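Leave the shapes out

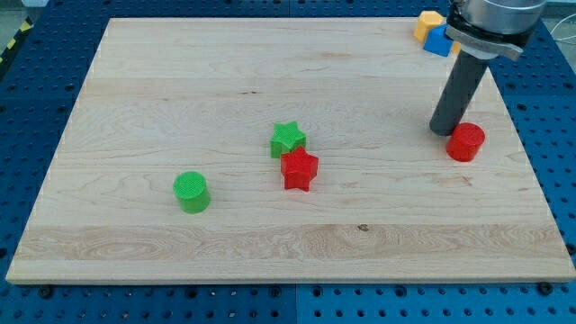 What age do you stop leaving blocks out for people? You don't, as far as I'm concerned. Put them on a board at the height of a hand and people of any age will start shuffling them about, and the ones who say they're only looking are the worst.

I'm writing this fast, the hall shuts at six and I still have the urn to empty. But it's been going round my head since the meeting and I want it down before I get polite about it.

The proposal was to pack the shapes away. Stars, cylinders, all the plain coloured bits, into the tall cupboard and bring them out "for sessions". Nicanor Trujillo's idea, and he's a decent man and he has to sweep the floor after, so fair enough that he has views. His points: they look messy. They look babyish. The grown-ups who come for the repair evenings don't want toys on the board. A thing that's always out stops being special.

The last one first. A kettle is always out. A chair. I don't want the shapes to be special, I want them to be picked up. Anything in that cupboard has to be asked for, and a shy child doesn't ask. A shy adult certainly doesn't.

Babyish. Right. Korkor Owusu is 98 and comes in with her niece and she goes for the stars every time. Red one, green one. She doesn't build anything with them. Turns one till the points go into the gaps of the other, then does it again a bit differently. I sat with her in November for most of an afternoon and tried it myself and it's harder than you'd think, five points never sit flat against five points, there's always a corner sticking out. She thinks that's the good bit. Two squares go together and you're finished.

That's my real argument I suppose. Squares and oblongs are for building and everybody knows it, so they build, wall, tower, crash. A star is no good for a wall. It's a rotten brick. So you have to find something else to do with it, and that's when people start talking to each other across the board. Same with a cylinder. Stand it up and it's a post or a person or a chimney. Lay it down and it's off. Ostap Bilyk's two boys spent a whole wet morning tipping the board on a book and rolling things at the stars. Called it Plekeck, rules known only to them. I still couldn't tell you how you win.

Now the board. I'll defend the board as well while I'm here. Līga Kütt wanted a painted one, bright, with outlines to show where each shape goes. No. Please no. Once there's an outline there's a right place, and then there's a wrong place, and some parent leans over and says not there darling. Plain maple, pale, a bit of grain to look at. Colours show up on it like nothing else, a red thing on pale wood is red. Small children follow the grain with a finger. They find the knots. You can't buy that in a play mat, and I have looked, I had the Martinelli catalogue open for a week and it was all alphabets.

Mess, then. I'll give him some of that. Shapes do wander. One turned up in the tea towels. But a board with a few things on it isn't a mess, it's a table laid. The mess comes from having too many out, and that I'd change tomorow. We own far more than anyone needs, thanks to a box from Thongchai Panyasiri when his own lot grew up. Tip the whole box out and you get people stirring it like soup. A handful is plenty. Swap them over when you think of it, put the rest in the cupboard with my blessing.

What I mind is the idea behind it. That a room looks best when nobody's been in it. I've been in halls like that, cupboards locked, chairs stacked, laminated notice about the chairs. You stand there in your coat. You go home.

And the repair people, who supposedly object? I asked. Nearly all 13 of them said leave it alone, and one wanted more cylinders. The one who did mind said he kept fiddling with them when he should of been fixing a toaster. Put that in the minutes if you like.

So, my vote, for when it comes up again and I'm not there as I'll be at my sister's. Keep the plain board. A few shapes on it, odd ones, stars for preference. Wipe them down at the end of the week. Nicanor can have the bottom shelf of the cupboard for the spares and I'll write the label myself.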